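Chopping Boards: Keeping Them Flat, Clean and Where You Left Them

Most of what goes wrong with a chopping board goes wrong underneath it. A board that slides is a board that will eventually have your thumb on it.
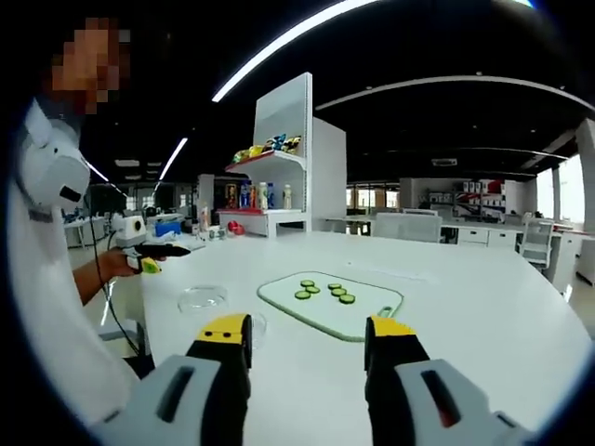

Elif Naz Erdem wrote in to say that a damp tea towel under the board is useless and she has given up on it. I suspect the towel was too wet, or folded. Wring it until it's nearly dry, lay it flat, one layer, no creases. A folded towel makes a small trampoline. If you can't be bothered with towels, a square of the rubbery mesh sold for lining drawers does the same job and can live in the drawer it was meant for.

Smells

Onion gets into everything, plastic boards included, whatever the packet said. Half a lemon and a spoonful of salt, scrubbed in and left for 5 minutes, then rinsed in cold water. Hot water first seems to set the smell, or so my mother maintained, and I was never brave enough to test it in her house.

Garlic wants doing twice. Fish wants its own board.

Stains

Beetroot and turmeric will mark a white plastic board before you've found the cloth. Bicarbonate of soda mixed to a paste shifts beetroot. Turmeric laughs at it. Put the board on a sunny windowsill for an afternoon and the yellow fades a good deal, at least in June. In winter you live with it.

Recep Coşkun swears by wiping a little cooking oil over the board before cutting anything orange. It does help. It also makes the carrots leave.

Warping

Plastic boards bend in the dishwasher, usually the thin ones, usually on the bottom rack next to the heater. Stand them up on the top rack or wash them by hand. A bent one can sometimes be talked round: pour hot water over it in the sink, lay it on the worktop between two towels, put something heavy on top and go to bed. I use a casserole with the dictionary in it.

Wooden boards bend when one side gets wet and the other doesn't. Wash both faces, even the one you didn't use, and dry it on its edge. Never soak it.

When to give up

Run a fingernail across the middle. If it catches in every groove, the board has done its time. Plastic ones can go to the shed for mixing filler on. Mine has been out there for 2 years and is now mostly filler.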